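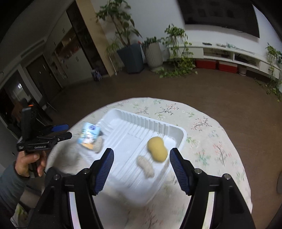

À Lenditz, le minibus part quand il est plein

Publié le 8 mai 2022

Il n'y a pas d'horaire affiché à la gare routière de Lenditz. Un panneau existe, vissé au mur près des toilettes, mais il donne les départs d'une compagnie de cars qui ne dessert plus la ville. Pour aller à Pumport, on traverse le parking, on cherche le véhicule dont la porte est ouverte et on demande au chauffeur s'il y va. S'il hoche la tête, on monte.

Le minibus part quand il est plein. En mars, le matin, cela prend parfois dix minutes. L'après-midi, il m'est arrivé d'attendre plus d'une heure, assis derrière un homme qui épluchait des mandarines et gardait les peaux dans son chapeau. Les habitués ne montent pas tout de suite. Ils posent un sac sur un siège, vont boire un café au comptoir Danzer, de l'autre côté de la rue, et reviennent quand le moteur tourne. Le sac vaut réservation. J'ai mis plusieurs jours à le comprendre, et j'ai une fois déplacé un cabas pour m'asseoir près de la fenêtre, ce que tout le véhicule a désapprouvé en silence.

Le trajet compte environ 30 kilomètres. La route longe d'abord les entrepôts, puis monte vers Celtska, où le plateau est cultivé jusqu'au bord des fossés. Les arrêts n'ont pas de poteau. On descend au calvaire, à la scierie, au deuxième virage après la scierie. Il suffit de le dire un peu fort. Les voyageurs du fond transmettent à ceux du milieu, qui transmettent au chauffeur, et la phrase arrive souvent raccourcie.

On paie en descendant. Là encore, l'argent passe de main en main vers l'avant, et la monnaie revient par le même chemin. Je n'ai jamais vu une pièce se perdre. L'étranger qui veut payer en montant complique les choses : le chauffeur n'a pas encore ouvert sa caisse, une boîte à biscuits calée contre le frein à main, et il lui faut poser sa cigarette.

Les minibus font aussi office de messagerie. À chaque départ, des gens viennent confier un colis, une ordonnance, un trousseau de clés. On écrit un prénom sur le paquet, ou rien du tout. À l'arrivée, quelqu'un attend. Entre Celtska et Pumport, j'ai voyagé avec un pneu, deux cageots de plants de tomates et un gâteau que ma voisine a tenu sur ses genoux pendant tout le trajet, alors qu'il n'était pas à elle.
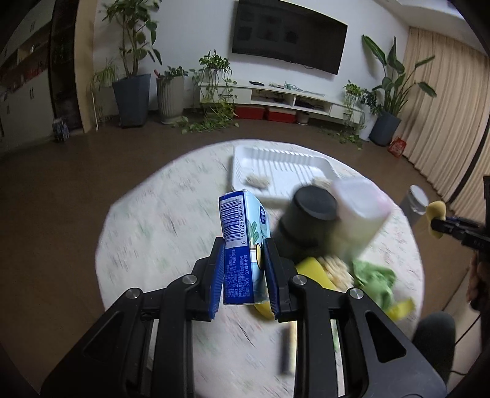
Petite boîte bleue, code-barres blanc sur la tranche.

La municipalité de Pumport voudrait mettre de l'ordre dans tout cela. Elle a fait peindre des emplacements numérotés devant la halle et installé deux abris vitrés. Les chauffeurs s'y garent quand il pleut. Le reste du temps, ils préfèrent l'ombre des tilleuls, un peu plus bas, et les passagers les suivent. Il est aussi question de tickets imprimés et d'un départ toutes les demi-heures, plein ou pas. À Lenditz, on en parle sans grande inquiétude.

Le système a ses défauts, et ils ne sont pas légers. Il ne faut pas avoir de train à prendre. Le dernier minibus du soir part plus tôt que prévu si les sièges se remplissent vite, et celui qui arrive ensuite doit trouver un taxi ou une chambre. Les ceintures existent sous les housses — il faut fouiller. Une personne en fauteuil roulant ne peut pas monter seule.

Pour le voyageur de passage, quelques habitudes aident. Garder de la petite monnaie. Apprendre le nom de l'arrêt précédant le sien. Éviter le strapontin près de la porte, dont l'occupant doit se lever et sortir à chaque descente. Enfin, en été, s'asseoir à gauche au départ de Lenditz : le soleil tape à droite jusqu'à Celtska, et les rideaux ne ferment plus.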